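The Long Road to a Folded Tablecloth

By Ketsara Chantharasri

My grandmother could fold a fitted sheet while holding a telephone against her shoulder and telling my uncle he was wrong about the car. I've thought of her a good deal this year, mostly while watching very expensive machinery lose an argument with a dish towel.

I started asking about household robots last November, after our dryer quit and I spent a long evening at the laundromat with 2 weeks of clothes for five people. Surely, I thought (somewhere around the fourth pair of inside-out leggings), there must be a machine on its way for this. We have little round ones that bump around under the sofa. We have cars that park themselves. How hard can socks be?

Very hard, as I've since been told by a whole string of patient people, several of whom laughed before they answered.

The first place that let me in the door was Mutent, a small company that wants to put a helper in hotel linen rooms. Its engineers gave me coffee and a folding chair and let me sit through a Friday afternoon of hand towels. The robot got through 91 of them while I was there, and I'll say this for it, the stacks looked lovely. Then somebody handed it a bath mat, and it held the thing out in front of itself for so long that I began to feel sorry for it, the way you do for a child at a spelling bee.

A towel that comes out of the basket is never the same shape twice, you see. A box has corners, and they stay where the box put them. Cloth hides its corners underneath itself, or gives you two at once, and when you pull on one end the other end goes somewhere you didn't ask it to. You and I sort this out with our fingertips while we think about dinner. A machine has to be shown, again and again, in more rooms and with more kinds of fabric than I would ever have guessed.

At Udance, where they've been at it longer, the folks I met keep a log of every household task they've tried. It stood at 267 when I visited, and it made for wonderful reading. Wiping a counter: good. Loading mugs: good, if the mugs have handles. Making a bed: a blank space, and next to it in pencil the word "someday."

Much of the teaching now is done by hand, with a person carrying a gripper through the chore so that a robot can learn from the motions later. It's humble work, and I mean that kindly. You take hold of a cloth, you lift, you let it fall, and you do it over. One set of practice runs I read through had 955 tries in it, which is more attention than my own tablecloths have received in their lives.
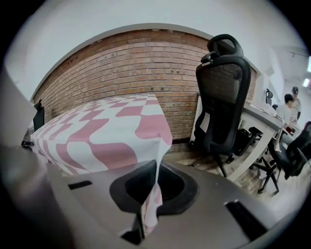 A checkered cloth at the gripper, one flap hanging down over the front.

Shop floors are a little further along, and the people at Ovard were eager to show me why. Their parts arrive facing the same way all day long, and the lights never change, and there's no dog. Even so, the job of slipping a soft cover over each finished piece still belongs to a woman with quick hands and a radio, and the plant manager told me he had no plans to bother her about it.

So when do the rest of us get our evenings back? I asked everyone, and the answers ran from five years to a shrug. My guess is that towels will come first, then napkins and pillowcases, with the fitted sheet a long way behind. We bought a new dryer in the meantime. The leggings still come out of it inside out, and I still turn them, one leg and then the other, at the kitchen table after supper.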